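Home Diary Projects Contact

October
by Mitali Sivakumar
3 min read

The second week of our student project is finished, and my right hand is more tired than my head. Our team is called Wendik. We collect demonstrations with the hand-held gripper, and later we will train the arm from them. The plan from the beginning was 60 good demonstrations for each task, but today I understood that "good" is a strict word.

In the morning I moved too fast. Planell, the program that checks our recordings, refused most of mine, and I was a little offended. Then I watched them again and I had to agree with it. My wrist was turning before the fingers were closed. After lunch I made every movement slowly, as if I was carrying soup, and the results became better. My teammates say I also hold my breath. I did not notice this.

We still argue about the chair task. I want to keep the chair in one place for all the recordings. The others want to move it each time, so that the arm learns more. I think they are right, but it is much more work, and the deadline does not move together with the chair.

At four o'clock we had 172 files on the disk and I wrote their names in my notebook by hand, which is my old habit from school. Tomorrow I will clean the list before I start anything new.
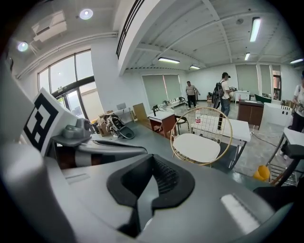
For tomorrow

Charge both batteries. Ask for a second disk. Bring the blue notebook and something to eat.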